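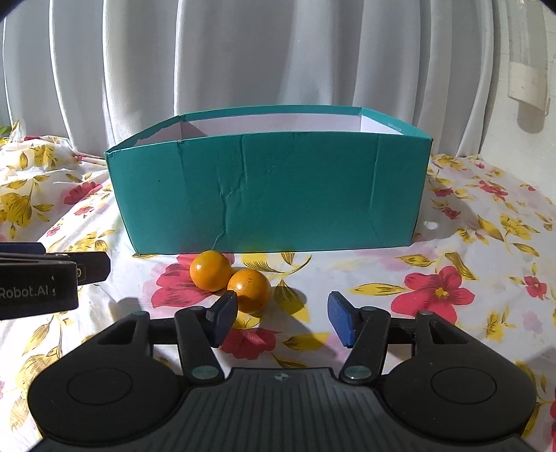

Loukia Liapis keeps the table by the window at Kundier's open day on Sunday, and by the time I reach it she has a line of people waiting to try the grippers.

"Two hands, one fruit at a time," she tells the man in front of me. "Squeeze slowly."

Liapis joined Kundier four years ago after a stint running a packing line. Her job is to record people doing simple tasks by hand, so that a robot arm can later be trained on the same motions. Putting fruit in a box is the one she gives beginners.

"We have 83 recordings of this from the morning," she says. "I would like 100 before we close."

I ask why fruit. She says blocks are too easy, and visitors get bored with them.
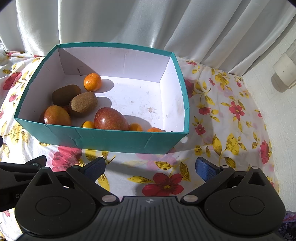
"A kiwi and a mango need a different grip," she says. "People work that out in a minute. The arm takes a lot longer."

How much longer? Her colleague Riku Morikawa, who handles the training side, puts it at more than 4,000 recordings for a task like this one. He doesn't think that number will come down soon.

"The bad tries are useful too," Morikawa says. "If you drop one, keep going. Please don't say sorry to me."

Liapis lets me have a turn. My first orange rolls away from me. She waits, and says most people close the fingers too early.
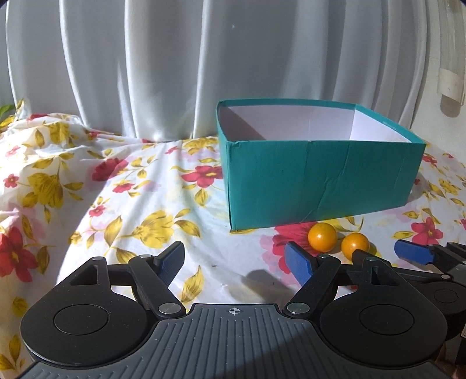 After the open day

Kundier plans to move the same task to its own arm in April. Liapis expects it to be slow.

"I'd be happy with citrus only," she says. "Mangoes can wait."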